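Code Issues Releases Wiki Search

Flarnel

Flarnel is a command-line program that works out table layouts for rooms of fixed size. It reads a room file and a stock file, both plain text, and writes one or more layouts that keep to the stated clearances. It was written for small halls and classrooms where the same folding tables are set out in different ways through the week. 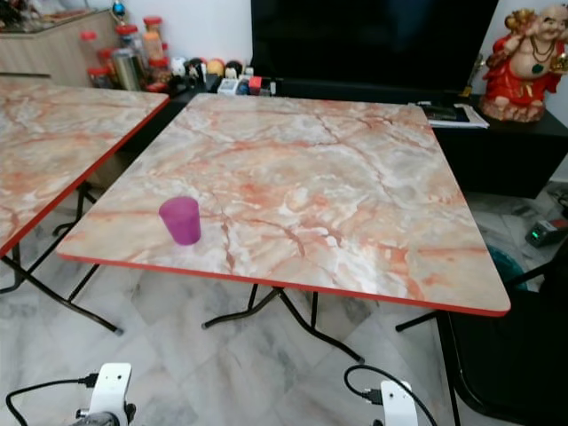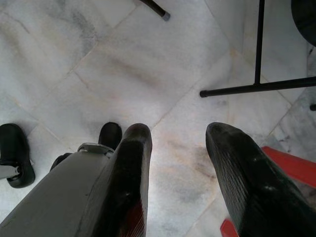
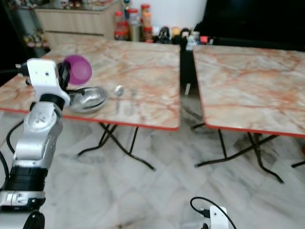
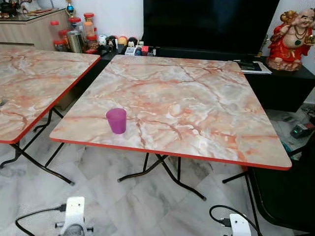

First and fourth: square folding table with a marble-patterned top, on a tiled floor.

Status

Flarnel is in use and maintained at a slow pace. The file format has been stable since version 2. Files written for version 1 must be converted with the command "flarnel upgrade". The upgrade writes a new file beside the old one and leaves the old one unchanged.

Installing

Unpack the release archive and copy the single program file to any directory on your path. There is no installer and no configuration directory. Documentation is included in the archive as text files. To remove Flarnel, delete the program file.

Building from source needs a C compiler and make. The build has been tested on Linux and on two of the BSDs. A Windows build exists but the drawing output has a known fault there (see Known faults).

Room files

A room file describes the outline of the floor, the doors, and anything that cannot be moved. All lengths are in whole centimetres. The origin is the corner named in the first line, and the x axis runs along the wall named in the second line. Walls must be listed in order, clockwise. A wall may have any length but must meet the next wall at a right angle. Angled walls and curved walls are not supported; enter them as a series of short steps.

Doors are given by wall, offset and width, followed by the word "in" or "out" for the direction of swing. An inward door reserves a square of floor equal to its width. A sliding door is entered as "out".

Fixed items such as radiators, pillars and built-in cupboards are entered as rectangles with the keyword "fixed". Items that may be moved but are usually left in place take the keyword "keep". The solver treats the two in the same way unless it is run with the option "--loose", in which case "keep" items are ignored.

Stock files

A stock file lists the types of table and the number held of each. Each type has a name, a width, a depth, and a seating rule. The seating rule is given per side, as a count for each of the four sides starting from the front. Round tables take a diameter in place of width and depth, and a single count.

The width and depth must be those of the top. Where the feet stand outside the line of the top when the legs are open, add a "splay" value, measured from the edge of the top to the outermost part of the foot. Flarnel uses the larger outline when testing for overlap and the smaller one when testing for seating.

Names may contain letters, digits and hyphens. They are case sensitive. The name "none" is reserved.

Clearances

There are 3 kinds of clearance, set in the room file or on the command line. A value on the command line takes priority.

"aisle" is the least width of a walking route between two rows of tables, measured between chair backs.

"wall" is the least distance between a seated side and a wall.

"gap" is the distance between tables that are next to each other but not joined. Set this to zero to allow tables to be pushed together. With a gap of zero the solver may join tables of different types, provided their depths match.

None of these has a default. Suitable values depend on the chairs in use and on local fire rules, and Flarnel makes no check against any regulation. A layout that it reports as valid has met only the values it was given.

Running the solver

The usual form is:

flarnel solve room.txt stock.txt --seats 47

The solver looks for a layout that provides at least the number of seats requested, using as few tables as it can. Where several layouts are equal on that measure it prefers the one with the shortest total walking distance from seats to doors. The option "--keep-best 10" writes the best ten layouts found, in order, to separate files.

A run ends when no better layout can be found or when the time limit is reached, whichever is sooner. The limit is set with "--time" in seconds. A run stopped by the time limit is marked "partial" in the output header. Results from partial runs can differ between machines.

Output

Layouts are written as text by default, with one line per table giving its type, position and rotation. Rotation is 0 or 90; no other angle is tried. The command "flarnel draw" turns a layout file into an SVG plan at a scale you choose. Chairs are drawn as open circles and are not to scale.

The command "flarnel list" prints the number of each table type needed, sorted by name. It is meant for whoever fetches the tables from storage.

Sample data

The archive includes two sample rooms. The Erner room is a plain rectangle with one door and is used in the tutorial. The Kalogeropoulos room is L-shaped, with a pillar near the inner corner, and is used by the test suite. Changes to either file will cause tests to fail.

Importing from Wundia

Stock lists exported from Wundia can be read with "flarnel import". Only the name, size and quantity columns are used. Wundia does not record seating, so every imported table has a seating count of zero until the file is edited. Quantities entered as text are skipped with a warning.

Known faults

On Windows, "flarnel draw" writes the wrong line endings and some viewers reject the file.

Round tables are tested for overlap as squares. This wastes floor space in tight rooms.

The warning for a door blocked by a "keep" item gives the wrong wall number if the room has a step in it.

Reporting faults

Attach the room file, the stock file and the full command used. Reports without the two files cannot be reproduced and will be closed. Feature requests go on the same tracker with the label "wish".

Licence

The program is released under the MIT licence. The sample data may be used without restriction.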